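Home Visits Food and Kitchen Archive Contact

A day at the Brarna open house
23 Dec 2025
Share 73 Comments 4

The train gets into Brarna a little before ten and the bus to the old Cuypers works leaves from the far side of the station, beside the bike racks. I missed the first one because I was standing on the wrong side. The next was full of people going to the same place, so there was no need to ask where to get off.

Cuypers made enamel pans in this building for most of its life. The company left years ago and the halls were divided up and rented out. The tenants now are a mix: a ceramics shop, a bakery with its own mill, a firm that makes racks and trays for kitchens, a few offices upstairs. They open the doors to the public twice a year, once in April and once before the holidays. I had been to the April one and it rained. This time it was dry and cold, and the yard had been swept and salted.

Entry is free. They hand out a paper map at the gate with numbers on it, and the numbers do not match the ones painted on the doors. The painted ones are from the pan factory. Door 411 is on the ground floor and there is no door 410 anywhere near it, as far as I could find.

I started with the bakery, Delov, as the line there gets long by noon. The mill is in a side room behind glass and was running when I came in. It is smaller than I expected, the size of a chest freezer stood on end, and very loud. A board on the wall gives the year 1806 for the stones, which came from a farm further up the valley. The rest of the machine is new. They sell the flour in paper bags by the door, and the bags had a dusting on the outside that got on everyone's coat.

The bread comes in two kinds on open days, a plain white and a darker one with seeds. I bought a half loaf of the dark. The crust is thick and you need a good knife for it. It kept for four days at home in a cloth, which is better than I get from the supermarket, and the last of it made decent toast.

From there a corridor goes through to the hall that the kitchenware people, Sodano, use. It is the best part of the building to look at. The old furnace hooks are still in the ceiling and somebody has painted them red. Along one wall are the shelves with seconds, where most of the visitors were. Further in are the tables, covered in brown paper and taped off into sections, with breakfast things and tableware set out on them. I spent longer at the tables than I had planned, mainly for the boards and the trays.
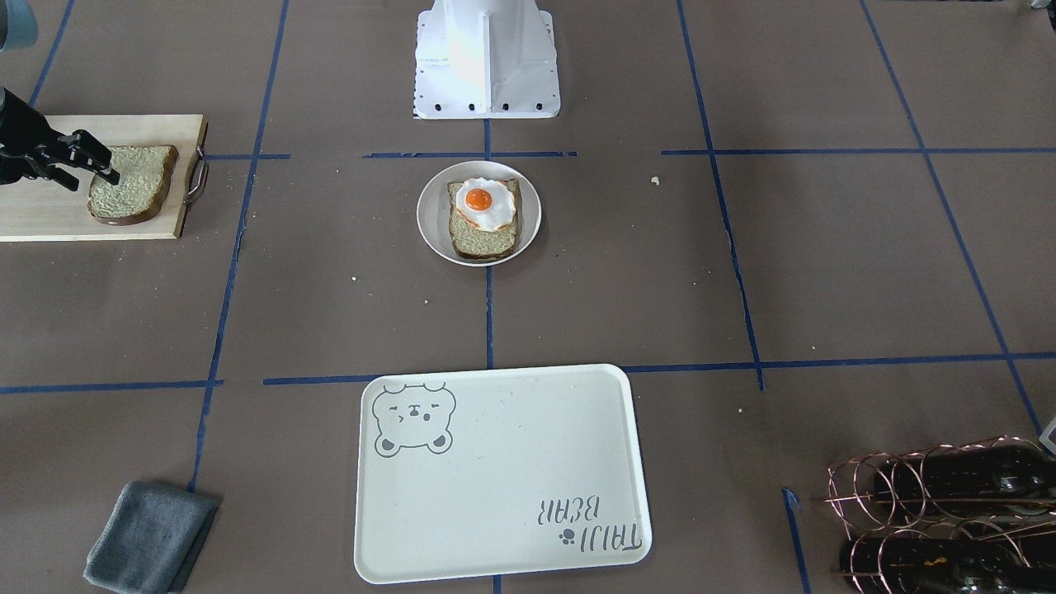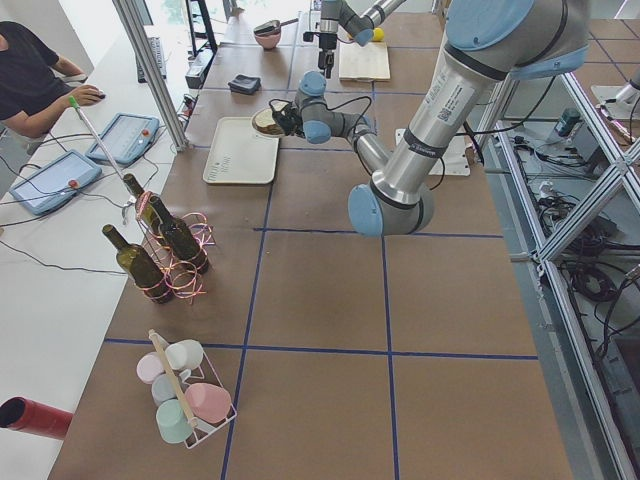
Tables in the Sodano hall. Bread and a fried egg on the round white plate in the first picture, green wine bottles in their rack in the second.

I went for the cutting board first. It is a pale wood, with a curved metal handle on one end. I have a board at home with a hole cut in it for hanging, and the hole has always been too small for any hook I own. A handle makes more sense. You can carry bread to the table on it and put it down without getting your fingers underneath. I asked about oiling and was told to use plain mineral oil and leave it overnight, and to do it more often in winter.

The tray with the bear on it was popular with families. The bear is just a face, drawn in gray lines, with its eyes closed, up in one corner of the white. I thought it was well placed. When you set a plate on a tray with a picture in the middle you never see the picture, and on this one the corner would stay clear unless you loaded it up. The raised rim is what I would want it for. Our stairs are steep and I have lost a cup of coffee off a flat tray before now.

The bottle rack is thin metal and had three bottles in it, dressed up with pink and gold ribbon curled around them. I liked the rack and could have done without the ribbon, but it is the season. The wire mug caddy was the other thing I came close to buying. It is white, with a wooden bar across the top to carry it by. We have hooks under the shelf for mugs and they work fine, so I talked myself out of it.

Prices are fair and not low. Seconds are cheaper, and most of the faults are hard to find. I looked over one tray for a long while before I saw a dull spot on the underside. They take cards at the main desk but the seconds shelf was cash only, and the nearest machine is back by the station. Bring cash.

Lunch is in the yard under a canvas roof with heaters. There was soup, a sausage roll and a bean stew. I had the stew. It came with a slice from the bakery and was hot all the way through, and the portion was large. Seating is on benches and there are not enough of them. Several people ate standing at the loading dock, which is the right height for it.

After lunch I did the ceramics shop, which was too crowded to see much. The kiln room was closed at two o'clock for a firing and I got there at ten past. If you want to see the kiln, go in the morning. Upstairs there is a small display about the Cuypers years, with wage books, a time clock and a wall of lids. One of the panels says 300 people worked in the building at its peak. The lids are hung by color – cream at the left, through green, to a very dark blue – and that wall alone is worth the stairs. There is an elevator at the north end, although the map leaves it out.

A few practical notes for anyone going in April:

The bus back runs once an hour and the last one is earlier than the closing time printed on the map. Check the sign at the stop when you arrive.

Dogs are allowed in the yard and the corridor but not in the bakery.

The floor in the Sodano hall is uneven near the door, and a stroller will catch on the old rail.

Coats can be left at the gate. I kept mine on, as the halls are heated only in patches, and the corridor between them is as cold as the yard.

I left at half past three with the bread, a bag of flour and one tray from the seconds shelf. The tray did not fit in my backpack, so I carried it under my arm on the train.

Share 73 Save Print

We use cookies to count visits to this site. By reading on you accept this. OK Settings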